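A **catch-all box** is an open container kept in a living area of a home to hold small items that have no other fixed place, or that are used too often to be put away. It may be a purpose-made storage box, but reused packaging is just as common, above all biscuit tins, tea tins, and shoe boxes. The box usually stands on or near the main table. It is the household relative of the junk drawer, and differs from it mainly in that it can be carried.

## Contents

The mix varies with the household, but most boxes hold items from a few groups: remote controls, brushes and combs, rolls of bags, creams and cosmetics in tubes, small boxes, cloth pouches, and snacks in wrappers. Loose plastic bags and tissue tend to build up among them. Remote controls for lights and fans are often kept this way, as they are small and easily lost between cushions.
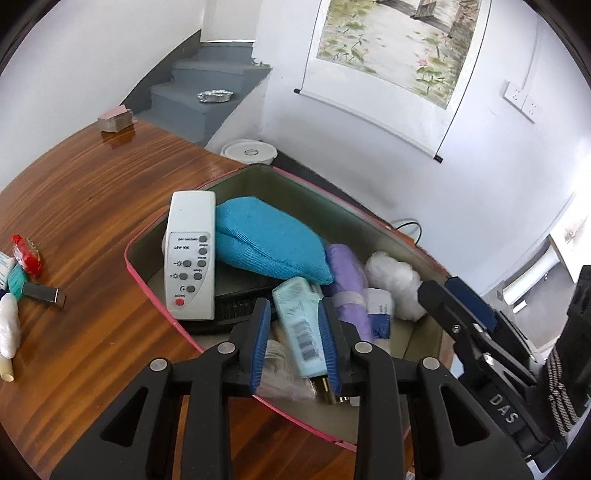
*Shuzhen Yin*

A lined box is quieter to use than bare metal and is less likely to scratch what is put in it. Fabric linings do hold dust and crumbs, and they stain if a tube leaks. Caps should be checked before cosmetics go in. Tubes and brushes are easier to find when they stand upright along the sides, with flat or soft things such as pouches in the middle.

## Reused tins

Biscuit tins came into wide household use as storage because they were sturdy, decorated, and free once the contents had been eaten. Round tins are traditionally linked with sewing supplies. Tall tins suit long objects, including combs, rolled towels, and remote controls, but small things sink to the bottom and are forgotten there. Many owners leave the lid off for good, and some use it as a separate tray for coins and keys.

The Hjaltested household survey, run by Asger Ingvarsson, looked at 143 homes and found a catch-all container of some kind in 90 of them. Reused food packaging was the most common type. The survey did not count drawers or wall pockets.

## Sorting

The usual way to sort a box is to empty it onto a table, group the items, wipe the inside, and return only what is still in use. A large round table works well, as more than one person can reach the middle. Small objects should be kept away from the edge, where they roll off.
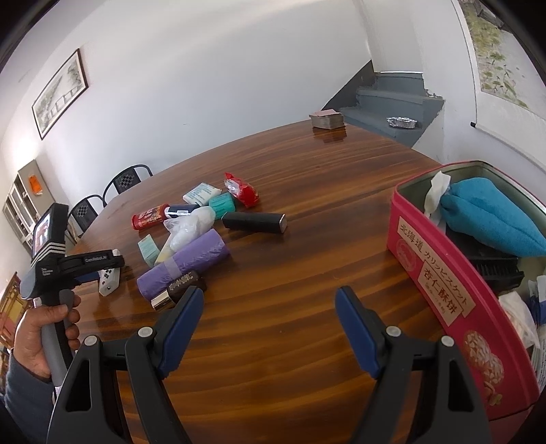

Rolls of trash bags are better moved to the kitchen or to wherever the bin is kept, unless the box stands close to it. A strip of tape or a paper band keeps a roll from coming undone. Food is best stored apart from cosmetics, which can pass on their smell through thin wrappers. Batteries should be taken out of any remote control that is no longer used.

## Commercial versions

Boxes sold for this purpose often have dividers. The Stutier, a fabric-lined model, has 2 removable walls, while the Rollinik is a plain tin with a felt base and holds roughly 800 grams of mixed items before its handle bends. Muvside makes a low tray with no handle.

## See also

- Junk drawer
- Sewing box
- Tea caddy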